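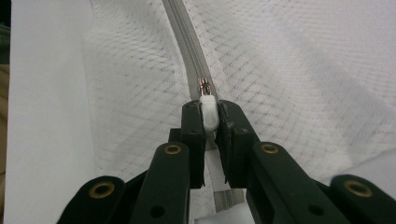
The rule I would like to see written down first is that the tab gets pulled along the line of the track and never across it, wrote a reader at Ramungate after the previous version of this page went up. The point is fair, and the order of the steps has been changed to suit.

How to record zip tasks to the Garadex handling rules
Updated 4/24/23

These steps apply to hand-held grippers used on coil zips in light fabric. They assume the two-finger tool and the standard pads.

Before you start

Check both pads for wear. Replace them as a pair.
Open and close the fingers 2 times with nothing between them. If the linkage sticks, tag the tool and take another.
Lay the fabric so that the track is free of folds for at least a hand's width ahead of the slider. Folds further out can stay.

Gripping the tab

1. Bring the fingers in line with the track, one on each side of the tab.
2. Close on the flat of the tab. Do not grip the slider body – metal marks the pads, and a marked pad fails inspection.
3. Stop closing when the tab no longer turns between the fingers. More force gains nothing.
4. Hold still for one second before moving.

Pulling

Follow the track, including where it curves. Turn the wrist to keep the pull in line with the coil. If the slider jams, release, back off and log the attempt as failed. Do not tug. Failed attempts are kept in the set and must not be deleted or relabelled.

Logging

Enter the fabric type, the direction of travel and the result. The Dakisgate set held 3,437 attempts at the last review, and 513 were sent back for a missing direction. "Up" and "down" are not accepted; use "opening" or "closing".

Pad inspection moves to a fixed schedule in September. Until then, inspect at the start of each session.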